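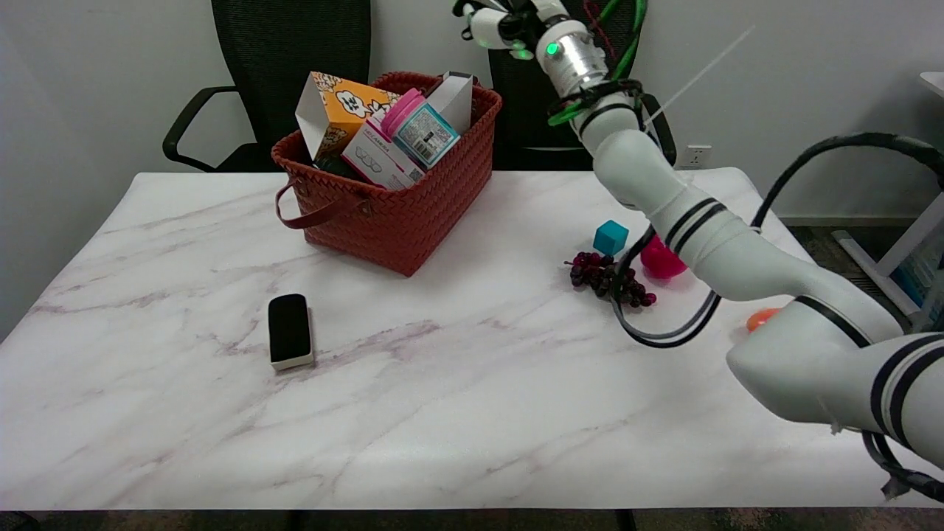
*Figure 1. Table set with the basket at the back and the board eraser at the front left.*

## 4. Setting up the table and basket

This section covers the marble-patterned table, the woven basket and the small items that go with them. Chairs are in Section 5 and the whiteboard is in Section 6. If you only need to refill a basket that is already on the table, go straight to 4.4.

The same procedure is used in the Ukcombe and Fidham rooms. Where the two differ, the step says so.

### 4.1 Before you start

You will need:

- a soft cloth, slightly damp
- a dry cloth
- the woven basket
- packaged goods from the supply shelf
- the board eraser
- the tub of small pieces (cubes, balls, artificial fruit)
- the stock sheet, form 869

Form 869 is kept in the front pocket of the room folder. If there are none left, write the room name and the items on plain paper and copy them across later. Don't use the back of an old form.

**Caution:** The table takes two people to move. Decide where it is going before anything is put on it. Do not slide it with the basket in place.

### 4.2 Placing and wiping the table

1. Set the table with its long back edge toward the wall. Leave enough room between the two for a chair to be pulled out and sat in.
2. Press on each corner in turn. If the table rocks, turn the foot under the high corner until it stops.
3. Check that the wall outlet can still be reached.
4. Wipe the top with the damp cloth, working from the back edge to the front.
5. Go over it again with the dry cloth.
6. Look along the surface from one end, low down, to find anything you have missed. The grey and mauve veining hides crumbs and pencil marks very well when you look from above.

**Note:** Whiteboard marker comes off with the damp cloth if it is caught the same day. For older marks use the Sandement surface cleaner, sprayed on the cloth and not on the table. Let it dry before putting the basket down.

**Caution:** Do not use scouring pads, powder cleaners or the board eraser on the table top. The eraser carries old ink in the pad and will leave a smear.

### 4.3 Positioning the basket

The basket goes at the back of the table, near the centre. People sitting on either side can reach it there, and the front of the table stays clear for work.

1. Turn the basket over and give it a tap to shake out any grit.
2. Run a hand around the rim and down each side. A loose end of weave can be tucked back in with a blunt pencil. If more than 2 strands have come away, put the basket aside for repair and use the spare.
3. Stand the basket on the table.
4. Turn it so the looped handle hangs over the left side as you face it from the front. A handle left standing up gets in the way of the taller boxes.
5. Push down gently on the rim. The basket should sit flat.

The rust-red basket is the usual one for this table. The spares came from Paisan in a different weave and are slightly shallower, so they hold fewer of the upright packs. Load them the same way.

**Note:** Fidham has the basket on the side bench between sessions. Bring it over to the table as the last thing before people arrive.

### 4.4 Loading the basket

Load from the back to the front. The order below works for the mix of boxes and tubs we normally stock - you may need to adjust it if the supplier has changed a pack size.

1. Put the tallest carton in first, upright, at the back right.
2. Stand the snack boxes at the back left. A popcorn box will lean out over the rim a little once the others are in. Leave it leaning.
3. Place any flat or dark-coloured items low down at the left. They get overlooked if they go in last, and they also stop the front box from slipping.
4. Put a medium box in the front middle with its printed face toward you.
5. Fit the lidded container in beside it, lid up. The barcode label should face the front where it can be read without lifting the container out.
6. Check that the loaded basket doesn't tip when you touch the rim.

**Caution:** Never force a box in. Crushed corners are the main reason goods come back to the shelf as unusable, and a tight pack pushes the weave outward until the rim loses its shape.

**Caution:** Packaged goods only. Open packets, loose food and drinks are not to be kept in the basket, even for a short time. Fruit in the table kit is artificial and stays out of the basket as well, so that it isn't mistaken for something to eat.

Lids deserve a second look. A lid that is on crooked will pop off when somebody lifts the container by it, and most people do lift it by the lid. Press around the whole edge with your thumb until it is seated.

#### When the basket is too full

A crowded basket is fine as long as everything in it can be taken out with one hand. If you have to hold the basket still with the other hand, take one item out and return it to the shelf. Clémence Chevalier keeps the overflow tub in the Ukcombe room; at Fidham it goes on the bottom shelf under the paper towels.

### 4.5 The board eraser

The eraser lives on the table during a session and on the whiteboard ledge at all other times.

1. Knock the eraser against the inside of the bin to clear it.
2. Wipe the white base strip with the dry cloth.
3. Lay the eraser toward the front left of the table, with its long side pointing from front to back.

Left-handed groups can have it on the right. Put it back on the left when you pack up, or the next person will spend five minutes looking for it.

**Note:** Replacement pads were last ordered in October. Write "pads" on the stock sheet when you open the final pack.

### 4.6 The small pieces

The small pieces are for sorting and naming activities. They go on the right-hand half of the table, in a loose cluster, a bit to the right of the basket.

1. Take the pieces out of the tub by hand. Don't pour them.
2. Put the cubes down first. The teal one is easy to find and makes a good marker for the rest.
3. Lay the dark purple grapes in front of the cube.
4. Add the pink piece to the right of the grapes.
5. Place balls last, a little further right. On a table that isn't quite level they will roll, and if so you should go back to step 2 of 4.2.

Pieces may overlap. There is no need to line them up, and younger groups tend to do better with a cluster than with a row.

**Caution:** The artificial grapes pull off the stem. Lift the bunch from underneath. Any grape that has come off goes in the envelope taped inside the tub lid, and Jintana Meesuk glues them back on when there are enough to bother with.

**Caution:** Small pieces are a choking hazard for very young children. Leave them in the tub if children under three are expected.

### 4.7 Filling in the stock sheet

Fill in form 869 once the basket is loaded, and again at the end if anything has been used.

1. Write the room name at the top.
2. List each packaged item by the name on the front of the pack. Do not copy out the small print.
3. For items with a barcode label, write the last digits of the code in the right-hand column.
4. Initial the sheet and put it back in the folder.

There are 11 lines to a sheet. Start a new one when it is full and staple the two together at the top left.

The goods budget is $156 for each room and Rungnapa Kongkaew does the ordering. She needs the sheets to do it, so a missing sheet usually means that room gets nothing new that month. Requests for particular snacks can be written at the bottom, but please check with your group for allergies first.

### 4.8 Packing up

1. Return the small pieces to the tub and check the floor for balls.
2. Put the eraser back on the whiteboard ledge.
3. Take out any item whose pack has been opened. Offer it to the group or put it in the bin.
4. Leave the rest of the goods in the basket if the room will be used again the same day. Otherwise return them to the supply shelf.
5. Lift the basket with both hands underneath. The handle is for carrying it empty.
6. Wipe the table as in 4.2, steps 4 and 5.

**Caution:** Don't stack anything on top of an empty basket. Two were flattened under the folding screens at Fidham and could not be pulled back into shape.

### 4.9 Common problems

| Problem | What to do |
|---|---|
| Basket leans to one side | Move the tallest carton closer to the middle and reload the front. |
| Handle won't hang down | Dampen the loop slightly, bend it over the left side and leave it to dry there. |
| Sticky patch on the table | Damp cloth first, then Sandement cleaner on the cloth. |
| Box won't stay upright | Put a flat item behind it, low down. |
| Barcode label peeling | Press it flat. If it won't stick, tape over the edges only. |
| Eraser leaves streaks on the board | Change the pad. See Section 6. |
| Piece missing from the tub | Check under the basket, then the chairs, then note it on the sheet. |

Damage to the table itself - chips, lifting edges, a foot that won't turn - should be reported to Nattawut Wongsuwan before the next session. For anything to do with the basket or its contents, see Naledi Naidoo.

Continue to Section 5, Chairs.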